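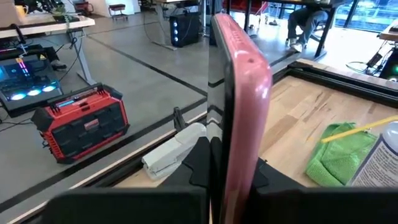 Keep the Phone, Fix the Phone

My phone is six years old and I have no plans to replace it. The battery has been changed twice, the second time at a repair counter in Aldale on a Saturday morning, while I ate a sandwich across the street. The bill came to less than a tank of gas.

I bring this up because my carrier has sent me 8 upgrade offers since October. Each one tells me I am eligible, as if I had been waiting to hear. The latest would spread the cost of a new phone over 21 months and take my old one as a trade-in for almost nothing.

A phone should be treated like a washing machine. You buy a decent one, you use it until it can't be fixed, and you expect parts to be on hand while you own it. People used to replace phones often and had a fair reason, as each model was much faster than the last. That stopped being true for most of us a while back. I make calls, read the news, check the bus and take pictures of my dog.

The trouble is that the makers still plan for the old habit. My sister owns a Zokex with a cracked screen. The part exists, but the shop can't get it without sending the whole phone away for 16 days. She works shifts and can't be out of reach that long, so she will probably buy a Bellamy and put the Zokex in a drawer with the Trimex she had before it.

Some of the fault is ours. We wrap a phone in a thick case to protect it, then give up on it the first time it runs slow. Clearing out old photos and apps takes an evening, and a new battery takes a lunch hour. I put both off for a year myself and complained the whole time.
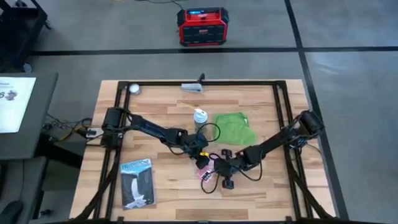 Wooden tabletop with a clear plastic bottle near the center.

I would like to see two rules. Any phone sold in this state should come with batteries and screens that a local shop can order for at least 8 years. The date when software updates end should be printed on the box, in type as large as the price. Stores will say shoppers don't ask about that. They don't ask because it isn't there to be read.

None of this would stop anyone from buying a new phone every fall. Those who enjoy it can carry on. The rest of us would like to be able to get a screen.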